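Trodomier Comment Corpus: Data Card

Summary

The Trodomier Comment Corpus is a collection of public comment threads from Trodomier, a regional social network used mainly by neighborhood groups and local news pages. It holds 1,724 threads, each stored with its opening post and all replies that were public when the thread was collected in June. The corpus is intended for research on how local news spreads through comments and how readers correct one another.

Contents

Each record contains the post text, the reply tree, the time of day of each reply, and a label for the type of page on which the thread appeared. Of the threads, 841 come from local news pages. The remainder come from neighborhood groups and hobby groups. User names have been replaced with random codes. Profile text and direct messages were never collected.

Labeling

Threads were labeled in Cutik, the annotation tool maintained by our office. Labelers marked each reply as a report, a question, a correction, an opinion, or other. A set of 400 threads was labeled twice, and disagreements were settled by Notburga Marti, who also wrote the label guide. The Türkmen guidelines on quoting social media users were applied when example replies were selected for the guide.

Known limits

Hobby groups are overrepresented among the longest threads. Sarcasm is labeled inconsistently. Replies removed by moderators before collection are missing, and the reply tree does not show where they stood. Users of the corpus should not treat reply counts as a measure of public opinion.

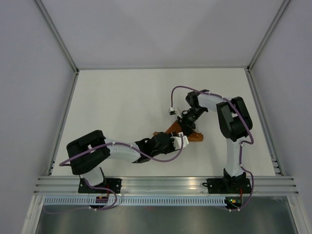 Media attachments are not distributed with the corpus. Each is represented by a short text note, written according to the Masetti scheme, which asks for the main objects and leaves out guesses about purpose. A suitable note would read "two robot arms, crumpled brown cloth, white tabletop." Notes are in English regardless of the language of the thread.

Access and removal

The corpus is available to researchers on signed request. Redistribution of full threads is not permitted. Quotations in published work are limited to 200 characters per reply. Any person who believes that a thread contains their words may ask for its removal, and the thread will be left out of the next release.

Share (6) Comments (2)

Contact | Terms of use | © Trodomier Corpus Office | Back to top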